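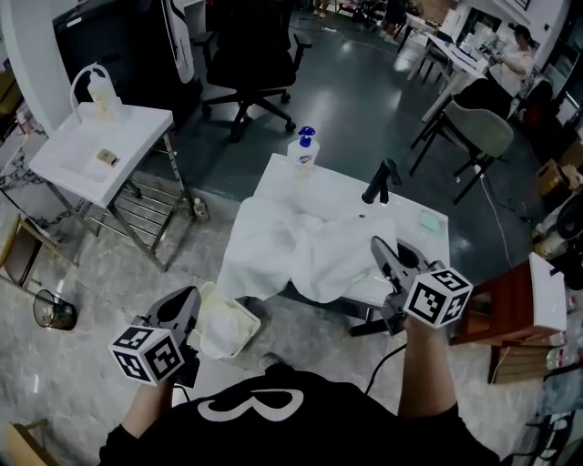 Hello all,

I have been meaning to write up towels for months, and Beverley's question has finally pushed me into it, so thank you Beverley! My whole method starts with getting the thing out flat before you try a single fold. A towel in the state of the white one on that table, all crumpled with one side hanging off the front, can't be folded well however clever your hands are. Pull it up, give it a good shake, lay it down again and smooth from the middle outwards with your palms. The folded white cloth in the basin at the near corner is what I'm aiming for at the end, and a basin is a lovely place to keep them (mine live in one under the bathroom sink). I'd shift the pump bottle off the table before shaking anything, mind. I have sent more than one bottle of Jokard flying that way.

On 4 December, or thereabouts in the thread, Beverley Holroyd wrote:

> Does anyone have a fold for hand towels that stays put on an open
> shelf? Mine slump forwards after a day or two and the whole pile
> goes. They are the thick Larnetti ones. I do thirds lengthways and
> then in half, as my mum did. Also, do you keep soap in the same
> room as the clean towels or does it get into everything?
>
> Beverley

Thirds lengthways is a very good start and your mum was right about that. Where I think it goes wrong is the last half fold, which leaves you with a fat edge and a thin edge, and with thick towels the pile leans towards the thin one. Try this:

1. Lay it flat with the long side towards you.
2. Fold the far third down and the near third up over it. Smooth it hard.
3. Bring both short ends in to meet in the middle, with a finger's gap between them.
4. Close it like a book and put the spine facing out.

The gap is what makes it work. Without it the book won't shut properly and you get that springy bulge. I tried it on the old Hollis bath sheets as well and it's brilliant, though you want a bigger gap, more like 2 fingers.

As for soap, I keep a bar in the sink and never on the towel shelf. Everything ended up smelling of lavender the year I did that, including the tea towels!

Has anyone tried rolling the thick ones? Mine always come undone.

Derek Marsden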